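A dropped gear is a safety report

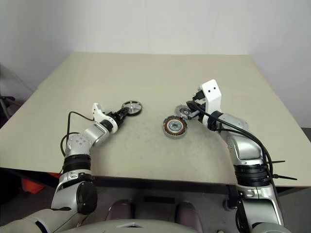
Motor parts at the assembly table: a toothed disc in the right gripper, the stator lying flat beneath it.

In August a two-armed robot at the Hodton works let go of a gear during motor assembly. The gear went off the table and landed where a technician had been crouching 20 seconds earlier. It was logged as a "lost part". I think that was the wrong heading, and that most firms in our trade would have used the same one.

Memgate, which runs the line, found the fault within a day. A cable had chafed at the wrist and the grip signal cut out for a moment. The arm carried on through its move with the fingers slack. Brillunel, which supplied the control software, pointed out that the arm never left its permitted area, and it didn't. The gear did.

Our rules are written for arms. We fence them, slow them down and make them stop when they touch someone. What they carry gets far less thought. A small metal part weighing 170 grams is no great danger at rest, but it can still hurt an eye.

The fix is cheap. Check every cable that bends after each 100 hours of running. Make the arm stop dead when the grip signal is lost, even for a moment. Record each drop as an incident, with a person's name against the follow-up.

Sobczak, the contractor on the neighbouring line, already does all this and says it costs them 2 hours a month. Memgate has so far agreed only to the cable checks.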